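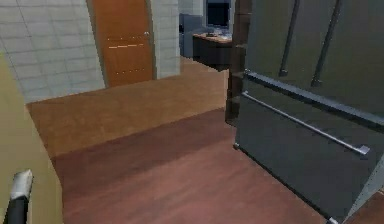
2020-06-17

Over 60 runs of the drawer task in simulation, and 18 of them ended with the arm in a protective stop. The log blamed the grasp. The grasp was fine.

The fault was in the pull direction. Our planner took the refrigerator's drawer axis from the base heading, so any error in the parking angle went straight into the pull. Two degrees off was enough – side load built up on the long handle until the wrist torque limit tripped.

Thodoris Triantafyllou spotted it by plotting torque against heading. I had spent most of a day retuning grip force.

The axis now comes from the drawer joint itself. Still open: the stop leaves the fingers closed, and recovery backs the base up without checking.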